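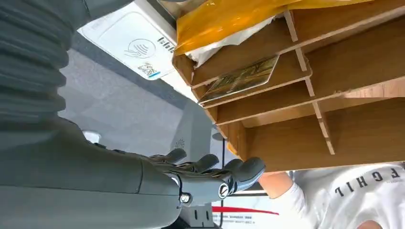
Losside shelf runs, README

Hi! I'm Bahman Sharifi and I look after this set. It's 799 recordings of a humanoid's right hand reaching for things on a small wooden shelf with open compartments (cards, bags, flat packages, whatever we felt like putting in there). Please read the next bit before you train anything on it.

What went wrong

In July the wrist started to sag. Up to 2 degrees, which sounds like nothing until you look at where the longest fingertip ends up. The controller kept reporting the pose it had been asked for, so the logs look perfect and the hand is low. I spent days blaming the calibration — sorry, Nouri, your calibration was fine. A wrist fastener had backed out a little, and the encoder sits on the wrong side of the joint to notice.

The worse part is that the fingers bumped a divider, the force stop didn't trip, and someone was close to the shelf at the time. They were fine! But I'd set the threshold at 60 newtons for an earlier test and never put it back. That one's on me.

What's in here now

36 recordings are marked "wrist_suspect" in the index. I left them in because the Skindik people want them for fault detection. If you're after clean reaching, filter them out. Camera frames are good throughout; it's only the joint angles I don't trust.

The wrist view is sideways in every file. Rotate it yourself, or don't, my loader doesn't care.

If you run the same arm

Check the wrist fasteners by hand before each session, and read the stop threshold off the controller itself (the Rindden config page shows a cached value, grr). Keep people's arms away from the shelf while the motors are on.

Still to do: re-estimate the bad angles from video. I've started, it's slow.

Last edited 9/4/21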